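News from the Floltholm sewing and mending circle

Dear members and friends,

The winter season is almost finished and I was asked to write some lines on what we did since January. My written English is slower than my hands, so please have patience with me.

First, the new room. We are now on the upper floor of the old Coutinho building, and the entrance is from the yard side. The door at the street stays locked after 7 in the evening. If you come later, please call Rodica Ursu and she will go down to you. The light is much better than in the old place, but the heating takes a long time to start, so bring a sweater.

Our topic this winter was hand stitches for repair. We began with the ladder stitch, which many of you knew already from closing pillows. After this we did the whip stitch and the blanket stitch, and in the last two meetings we tried work with curved needles. These are used by people who repair sofas, hats and book covers, where you can reach the cloth only from one side. Elsie Whitelaw repaired chairs for many years and she taught us to turn the wrist and let the needle follow its own curve. When you push it straight, as we all did in the beginning, it comes out in the wrong place or it bends.
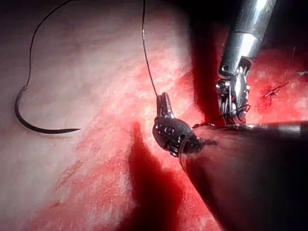

The thread was also a subject of long discussion. Da-eun Kang prefers a waxed one for everything. I find it too stiff for thin cotton, and I still cut mine no longer than my forearm, as my grandmother did. For wool we agreed that a thread pulled from an inside seam of the same garment is the best match, if you can get enough of it.

The repair table at the Skundberg market brought 772 in donations, which is more than last year. From this we paid 700 for the rent of the spring months. The rest will go to new scissors – the old ones were used for paper by somebody, and they do not cut cloth any more.

In spring we will do darning, first on socks and then on elbows. Please bring something of your own with a real hole in it, washed. Anahera Ormsby has darning mushrooms to lend, but you should tell her before the meeting if you need one.

One blue cardigan with a missing button was left on the chair near the window. It is now in the cupboard with the irons.

With warm greetings,
Hedvika Hudec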